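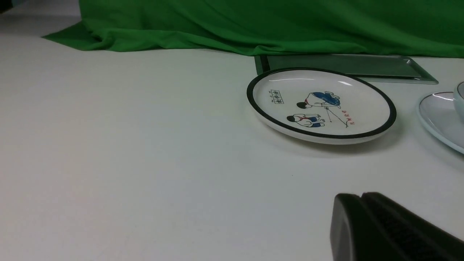
How do you keep alcohol ink from drying blotchy on a big card panel?
Wet the whole panel with blending solution first, then drop the ink in while it's still shiny. I did 11 panels this way over the weekend and only tossed one!

OK so a little thread on this, because I am having way too much fun with it and my craft desk is a disaster.

I'm using the Dutent yupo pad, the heavier one. The thin sheets curl up on me as soon as I bring the heat tool anywhere close. If the thin kind is what you've got, tape down all four sides and keep the heat low and moving.

Colors so far: a teal, a plum and a mustard. I was sure the mustard would go muddy on me and it's my favorite of the bunch (especially where it runs into the plum, you get this burnt orange edge that I could never mix on purpose).

Put the ink down in small drops. Tiny. I used to squeeze out a big puddle and chase it all over the card, and everything ended up one flat color. Three or four drops, tilt, wait, then another drop right in the middle of the first one. That's how you get the rings!
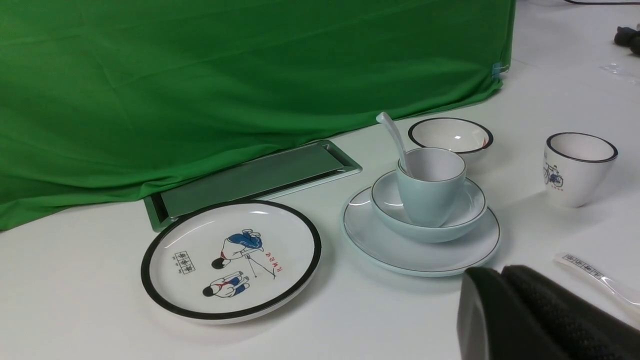 Unard Paper & Ink

Back again, ink on both elbows. Someone asked about stamping on top. You CAN, but leave the panel overnight first. I stamped one after 20 minutes and the whole sentiment slid right off.

For the sentiments I went with the Stavstead set, the one with the skinny handwritten "thinking of you." Solvent ink in black, press straight down, no rocking. White embossing powder looks amazing on the plum too, but the yupo doesn't love the heat, so I emboss on a strip of vellum and wrap that around the panel.

Card base is plain white, folded to a regular A2. I trim the panel a quarter inch smaller each way and pop it up with foam tape. Liquid glue slides around on the yupo and I end up with crooked cards.

All of these are headed for the Arango card drive in September. They're hoping for 200 cards this year and I've promised 50, so, um, back to the desk! Gold mixative next. I haven't opened the bottle yet and I'm a bit giddy about it.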